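Gästehaus Clerklow
Protokoll der Hausbesprechung

Datum: 22.01.2019
Ort: Frühstücksraum, Erdgeschoss
Anwesend: Marjorie Bellamy (Leitung), Roy Clegg, Brenda Naylor, Hideaki Kikuchi (Protokoll)
Entschuldigt: Graham Haworth

1. Protokoll der letzten Sitzung
Das Protokoll wurde ohne Änderung angenommen. Herr Clegg bittet, dass die Protokolle in Zukunft auch im Ordner an der Rezeption abgelegt werden. Frau Bellamy ist einverstanden.

2. Wäscherei
Die Lieferung von der Wäscherei Henare kam im letzten Monat zweimal zu spät. Frau Naylor hat mit der Wäscherei telefoniert. Man hat ihr versprochen, dass die Wagen wieder vor 10 Uhr am Hintereingang stehen. Die Kissenbezüge sollen getrennt von den Bettbezügen verpackt werden, damit wir sie auf der Etage nicht mehr sortieren müssen. Frau Naylor schreibt die Lieferzeiten auf und berichtet in der nächsten Sitzung.
Frau Bellamy fragt, ob der Vorrat an Handtüchern genügt. Herr Clegg meint, dass er bis zum Frühling genügt, danach muss man neu bestellen.

3. Zimmer 208
Es wurde lange über dieses Zimmer gesprochen. Das Bett mit dem dunklen Kopfteil und der goldenen Verzierung bleibt. Frau Naylor hatte vorgeschlagen, eine farbige Tagesdecke zu kaufen. Die Mehrheit findet, dass die weiße Bettwäsche besser zu dem Kopfteil passt, und der Vorschlag wurde zurückgestellt.

Der Garderobenständer wurde auch besprochen. Herr Clegg möchte ihn lieber neben der Tür haben, weil man dort den Mantel auszieht. Frau Bellamy möchte, dass er am Bett bleibt. Man hat sich geeinigt, bis Juni nichts zu ändern und dann die Gäste zu fragen.

Der gemusterte Teppich wird von der Firma Brundton gereinigt. Das Angebot ist gekommen, aber es fehlt darin der Preis für das Verschieben der Möbel. Herr Clegg fragt nach.

4. Umgang mit Kleidung, die auf dem Bett liegt
Eine Dame aus Zimmer 3 hat sich beschwert, dass ihr Nachthemd nach dem Bettenmachen unter der Decke lag und sie es erst am Abend gefunden hat. Frau Bellamy hat sich schriftlich bei ihr entschuldigt.
Für alle Zimmer gilt ab jetzt:
Kleidung vom Bett nehmen, bevor die Decke gerichtet wird.
Satin und andere feine Stoffe nicht stapeln und nicht in die Schublade legen. Sie werden locker gefaltet und am Fußende abgelegt.
Was auf den Sitzmöbeln liegt, bleibt dort liegen.
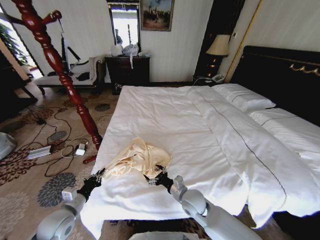 Zimmer mit weißer Bettwäsche, am Fußende das helle Satinteil, links der Garderobenständer.

Frau Naylor fragt, was man mit nassen Sachen machen soll. Diese kommen in das Bad, auf die Stange über der Wanne. Die Regel wird in die Mappe auf dem Etagenwagen gelegt.

5. Verschiedenes
Die neuen Kleiderbügel von Poltska sind da, ein Karton mit 20 Stück. Sie sind zuerst für die Zimmer zur Straße bestimmt.
Im Treppenhaus brennt eine Lampe nicht. Herr Haworth wird gebeten, sie zu wechseln, wenn er wieder im Haus ist.
Die nächste Sitzung wird von Frau Bellamy per Aushang bekannt gegeben.

Für das Protokoll: H. Kikuchi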